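4 min read

The gripper that wouldn't let go

I'd been promised coffee and a quick chat, and I got the coffee. The chat ran most of a February afternoon, mainly because I asked the engineer from Skosgate what had gone wrong lately and she put her cup down and said, "Oh, how long have you got?"

She looks after the hand-held grippers her team uses to record people picking things up and putting them down again. You hold one like a tool, you squeeze, the jaws close, and every grab becomes training material for a robot arm at Drurndale, their partner lab. The project is called Plevcombe (I asked why, and she didn't know either). Groceries are a big part of it, and fruit was where the trouble began.

"We'd had a very boring winter," she told me. "Boring is great. Then one morning I'm watching the playback and the jaws say they're open while there's clearly a piece of fruit in them."

I wondered if that was really such a big deal. She looked at me as if I'd asked whether brakes were a big deal! The arm learns from two things at once, she explained, the video and the number that says how wide the jaws are. If the video shows a grab and the number says open, the arm ends up with a very odd idea of what holding means.

"So it learned to hover," she said. "It would go down to an apple, stop, and lift up again with nothing in its fingers. Very confident about it, too."
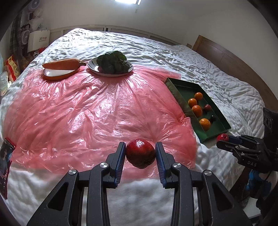
Apples were the worst, because they're slick and people squeeze harder to be safe. Carrots came through mostly fine, and leafy greens hardly ever caused a bad reading. It took her a while to see why. The part that measures the opening was slipping on its shaft, and it only slipped under a hard squeeze. A soft grab never bothered it.

"I blamed the software for three days," she said, laughing. "I owe somebody an apology for that. I was pretty rude in the chat."

The part came from a supplier, Raptis, and it was held on with a tiny set screw. On a good unit the screw had a dab of thread glue. On the bad ones it didn't, and every hard squeeze walked it a little looser. She found it by closing the jaws on a block of rubber, over and over, at her kitchen table. The reading started to drift after 190 squeezes.

And then there was the part she'd clearly been less keen to tell me. At Drurndale they'd already put the new training on the real arm, and it didn't stop at hovering. On one run it took hold of an orange, decided it was still open, and kept closing. And closing. The operator hit the stop button, but there was juice up the wall and a finger pad torn off its backing.

"It was an orange," she said. "I kept telling people that, it was only an orange. But he'd been straightening the tray by hand a minute before. I didn't sleep much."

Nobody was hurt. They stopped all arm work that same evening, though, and she says she'd do it again over something half as bad. The force limit was the real embarrassment: it was set in the same code that read the jaw width, so when one went wrong the other went along with it. Now there's a separate limit on motor current that doesn't care what the width says.

The cleanup was dull and long. They had 222 recordings from the affected weeks and went through every one, comparing the number to the picture. In the end 21 had to be thrown out completely, and a good few more were trimmed. Each gripper now gets a paint mark across the screw, so you can spot movement at a glance, and a new unit has to do 1000 squeezes on a bench rig before anyone takes it out.

I asked if the people doing the recording minded the extra checks. "They grumbled for a week," she said. "You close on a test block before you start and again when you finish, and if the two numbers don't match you put the gripper in the red bin and write down what you were doing. It's a minute of your life!"

The arm is running again, at half speed for now, with the tray out of reach while the motor is on. She still isn't happy with the rubber block (it gets softer in a warm room, so the numbers wander a bit) and she's trying out a metal one. She had two in her coat pocket and made me feel how heavy they were.

Contact | Copyright, all rights reserved | Back to top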